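Prasik open day: we went, we saw the bin

Quick one this month, deadline was yesterday. A few of us got over to the Prasik open day on November 8, 2020. Good turnout, bad coffee. Parking fine if you come in off the Tresstead side.

Main draw was the picking demo. KUKA arm over a big gray bin, gripper underneath, camera on a bracket, and a jumble of odds and ends for it to sort out. Toy dinosaur, a little panda, wooden fork, snack packet, all sorts. Nothing lined up nice and neat. Prasik's people said that is the whole point, a neat bin is easy and no customer has one. They're aiming for 1,000 picks without anybody stepping in. Best run so far is 598. Stopped by the fork, aparently.

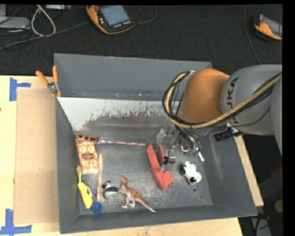

Valentin Ciobanu wasn't sold on the speed. He told the group he'd take a slower arm any day if it knew when to leave a thing alone and come back to it, and that 70 good picks in a row on the awkward stuff would impress him more than the big number. Fair bit of nodding at that. The Prasik folks wrote it down.

Questions ran long. Mostly about flat packets, see-through parts, and what happens when two things are tangled. Short answer on the last one: still working on it. Cost came up too, no straight reply.

Ferreira had a table by the door with conveyor parts, didn't get to it, sorry. Handouts from both are in the office, 2 copies only so please bring them back.

Next visit is Stusinmont in May, if thier new line is running by then. Names to the office, closed shoes required.

Contact the newsletter desk | Copyright 2020 | Back to top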